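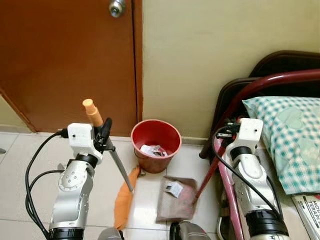 Which gripper should I use to hold a long handle at a slant?

Start with the Hetine fingers at the middle force setting. In our trials they slipped less than the Plenent fingers on smooth metal shafts, and the two were close to even on plastic.

Omwood Two-Hand Sweep, README

Contents
This set holds 800 recordings of a two-arm robot doing floor work with a broom and a long-handled dustpan. It was put together to compare two pairs of gripper fingers on the same arms, with the same controller and the same head camera. The last recordings were added in March. The text of this file was last changed on 9th April.

What was compared
Finger pair A: Hetine, flat pads, black.
Finger pair B: Plenent, grooved pads, black.
Controller: Timmermans, version 18, used for both pairs.
The arms were driven by an operator the whole time. No learned policy was running.

The task
Left arm holds the broom, right arm holds the dustpan. The operator sets the pan down on the floor, brings the bristles to its lip, sweeps in what is lying there, and lifts the pan. Tipping it into a bucket is a separate task label and was only tried in 190 of the recordings.
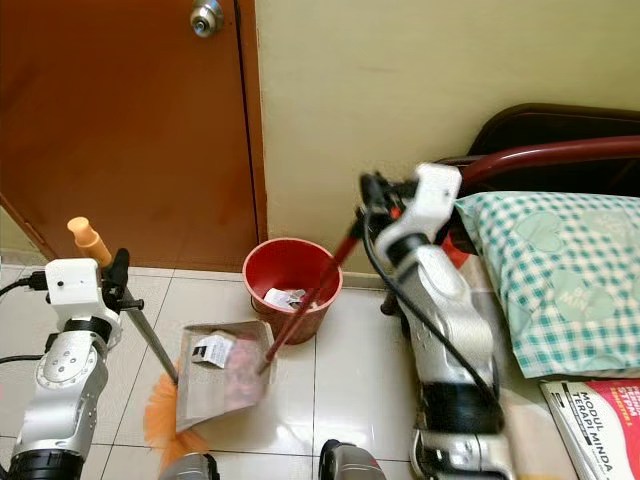 Most of the trouble came from the pan side. A long handle held near its top end acts as a lever, and a light push from the broom is enough to turn it in the fingers. With pair B the operators got into the habit of pressing the pan against the floor to stop it turning, and the wrist force readings are higher for that reason. Keep this in mind before you compare force values between the two pairs.

The broom side is simpler. Grip just under the end of the handle and leave the wrist free to swing. Gripping lower gave better control of the bristles but the elbow ran out of room near walls and furniture.

Labels
Each recording has one task label, one finger label (A or B) and one result label: done, partly done, or dropped. "Dropped" means either tool left the fingers, even if it was picked up again. Paper scraps left on the floor count as partly done.

Known problems
The wrist force log is missing from 130 recordings, all of them pair A. They are marked no_force.
Shiny tile upsets the depth channel. Expect holes wherever a lamp reflects.
Clocks on the two arms drift apart in long recordings. Use the camera clock to line them up.

Still to do
Repeat the tipping task with pair B at the low force setting.
Add a wooden-handled broom.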